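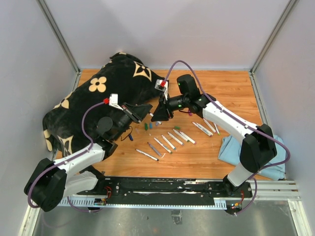
Schwarzer Plüschstoff mit beigefarbenem Muster aus Blüten und Sternen auf einer Tischplatte aus Holz.

Kernolo eröffnet Stofflager für Restposten in Kassel

Kassel, 28.01.2023 -- Der Textilhändler Kernolo eröffnet im März ein Lager mit Ladenverkauf im Kasseler Stadtteil Bettenhausen. Angeboten werden Restposten, Musterballen und Überhänge aus der Produktion von Heimtextilien und Oberbekleidung. Es ist nach Göttingen der zweite Standort des Unternehmens mit eigenem Verkauf.

Kernolo kauft Stoffe auf, die bei Herstellern nach dem Zuschnitt oder nach dem Ende einer Kollektion übrig bleiben. Bisher gingen diese Mengen überwiegend an Polstereien und kleinere Nähbetriebe. In Kassel können nun auch Privatkunden einkaufen. Der Mindestzuschnitt liegt bei einem halben Meter, gewerbliche Abnehmer erhalten weiterhin ganze Ballen.

Schwerpunkt des Sortiments sind Plüsch, Fleece und andere Florstoffe. Dazu kommen Möbelbezüge, Futterstoffe und Baumwollgewebe. "Bei Plüsch bleiben oft Längen übrig, die für eine Serie zu kurz sind und für eine einzelne Decke völlig ausreichen", sagt Consuelo Cisneros, Geschäftsführerin von Kernolo. "Bisher mussten wir Privatleute meistens wegschicken. Das hat uns schon länger gestört."

Die Ware wird nach Gewicht, Breite und Faserzusammensetzung sortiert und mit einem Etikett versehen. Wo die Zusammensetzung nicht zweifelsfrei vorliegt, wird der Stoff als "Mischgewebe ohne Angabe" verkauft und ist entsprechend günstiger. Stoffe mit Druck- oder Webfehlern liegen in einem eigenen Regal. Sie sind vom Umtausch ausgeschlossen.

Neun Arbeitsplätze am neuen Standort

In Bettenhausen entstehen neun Arbeitsplätze im Lager, im Zuschnitt und im Verkauf. Die Leitung übernimmt Shabani Kaijage, der zuvor den Einkauf in Göttingen verantwortet hat. Für das Ausbildungsjahr 2023 ist eine Stelle im Bereich Fachlagerist ausgeschrieben, Bewerbungen werden schriftlich oder per E-Mail angenommen.

Der Innenausbau läuft seit dem Herbst. Die Beleuchtung in der Halle wurde vollständig erneuert -- bei dunklen Florstoffen ließen sich Strichrichtung und Farbabweichungen unter den alten Leuchten schlecht beurteilen. Noch nicht fertig ist die Rampe an der Rückseite. Bis zu ihrer Abnahme werden Lieferungen über den Hof angenommen, Speditionen werden gebeten, sich vorher telefonisch anzumelden.

Nähkurse mit 20 Plätzen

Im Obergeschoss richtet Kernolo einen Kursraum mit 20 Plätzen ein. Die ersten Kurse gibt die Schneidermeisterin Cadi Penry. Themen sind der Zuschnitt von Plüsch und Fleece, das Nähen von Kissenbezügen mit Reißverschluss sowie einfache Reparaturen an Decken und Jacken. Ein Abendkurs kostet 33 Euro, Garn und Nadeln sind enthalten. Stoff kann mitgebracht oder im Laden gekauft werden. Nähmaschinen stehen bereit, eigene Maschinen dürfen benutzt werden, sofern sie ein gültiges Prüfsiegel tragen.

"Viele scheuen sich vor Plüsch, weil er beim Schneiden fusselt und unter dem Nähfuß wandert", sagt Penry. "Mit den richtigen Klammern und einem längeren Stich kommt man gut zurecht. Das kann man an einem Abend lernen."

Die Anmeldung ist ab sofort im Göttinger Geschäft möglich. Die Termine werden dort und im Schaufenster in Bettenhausen ausgehängt.

Über Kernolo

Kernolo handelt mit Restposten und Überhängen aus der Textilproduktion. Das Unternehmen beliefert Polstereien, Nähbetriebe und Werkstätten und betreibt ein Ladengeschäft in Göttingen.

Pressekontakt
Kernolo, Unternehmenskommunikation
Dulce Escobedo
Bildmaterial und Interviewtermine auf Anfrage. Abdruck honorarfrei, Beleg erbeten.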